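Workshop Notebook — Shared Bench, Conveyor Cell
Entry: Apr 30, 2020
Project: Kudetti

Purpose of entry

To record the fitting of the conveyor between the two arms, the wiring of its drive, and the work outstanding before the cell may be run without a person at the stop button.

Status at start of session

Both arms were mounted and had been homed. The tabletop had been papered and taped in squares at the previous session. The conveyor was on the floor under the bench with its drive end unfitted. The Plumura controller had been updated and the old settings saved to the shared drive under the project name. Anyone restoring them should note that the saved file still has the gripper outputs in the old order.

Work carried out

The drive assembly was bolted beneath the rail at the left end. Two of the bolts supplied by Kettani were too long and touched the pulley housing when tightened, so they were replaced with shorter ones from the workshop drawer. The originals are in a labelled bag with the conveyor paperwork and should not be put back in general stock.

Belt tension was set by hand. The belt wandered toward the rear rail on the first run and was corrected with a quarter turn on the rear adjuster at the right end. It then held its line for 100 passes at low speed. Tension was not measured, as the gauge is on loan to the Tata bench until further notice.

The conveyor does not sit square to the tape. It was first placed square, but the right arm could not reach the pick position at the far end without its elbow coming close to its limit. Turning the conveyor slightly gave enough room. The angle is therefore deliberate and the conveyor should not be straightened by persons tidying the bench.

The red lead from the drive was brought out across the tabletop to the left, with an inline connector fitted so that the conveyor may be lifted off without cutting anything. This is a temporary run. It will need to go under the table, or at the least beneath a cover strip, before other members use the front of the bench.
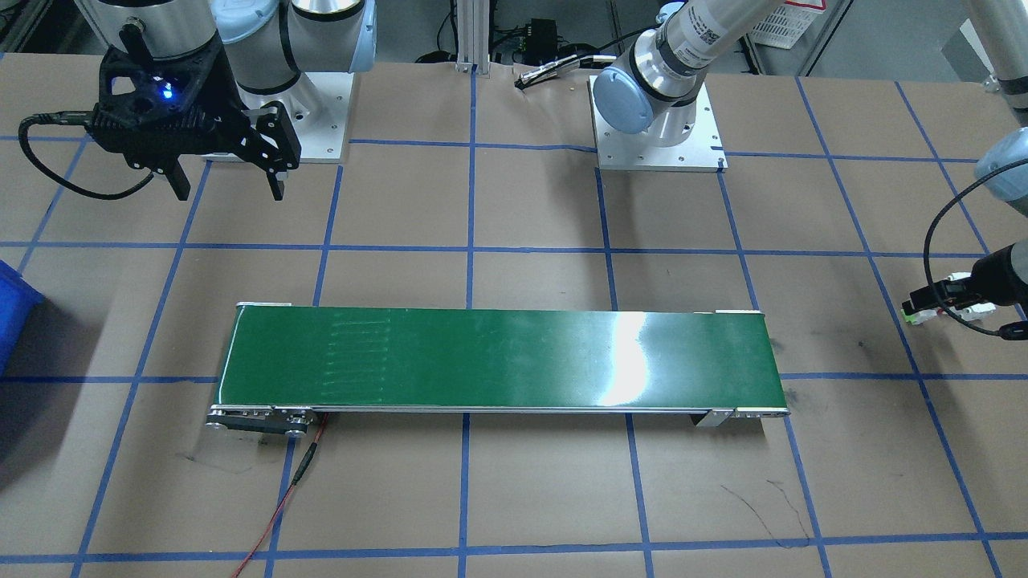 Conveyor in place between the arms. Drive at left, red lead leaving toward the front of the bench.

Calibration

The tape squares are a visual aid only. They were laid by eye with a steel rule and are adequate for telling a colleague where to place a part, but positions must not be taught from them. The paper has creased and will shift if leaned upon. Taught positions are to be referenced to the mounting plates, which are bolted down.

Three positions were taught for the left arm and two for the right. The left arm places a part near the drive end and withdraws upward. The right arm waits beyond the other end with its gripper low over the table. The wait position was first taught too close to the conveyor, and the fingers brushed the end bracket at half speed. No damage was found to either. The position was moved back and the program saved again.

The right wrist was turned 180 degrees from the orientation used last October so that its cable hangs clear of the conveyor. All older right-arm programs assume the former orientation. They have been moved to an archive folder and are not to be run on this cell.

Faults and observations

The left gripper failed to report closed on two occasions. Its blue light stayed on both times, so power does not appear to be the cause. The cable loop at the left gripper is the first suspect, as it flexes each time the wrist turns. It should be checked by hand with the arm disabled.

Glare from the overhead lights falls on the right-hand part of the belt. This has no effect on taught moves, but it will matter if the part-finding camera is brought over from the other bench. A shade or a change of lamp should be tried first — the belt itself is otherwise suitable and need not be replaced.

Scuff marks on the left part of the belt were noted and will be compared at the next service.

Outstanding

Reroute or cover the red lead.
Inspect the left gripper cable and connector.
Recover the tension gauge and record a proper figure.
Secure the loose cable at the back of the table, between the two bases.
Replace the paper once the layout is settled. The marker scribbles toward the front right are of no significance and need not be copied.

The cell was left powered down at the wall, with the controller key returned to the cabinet. Speed remains limited to the low setting in the saved program.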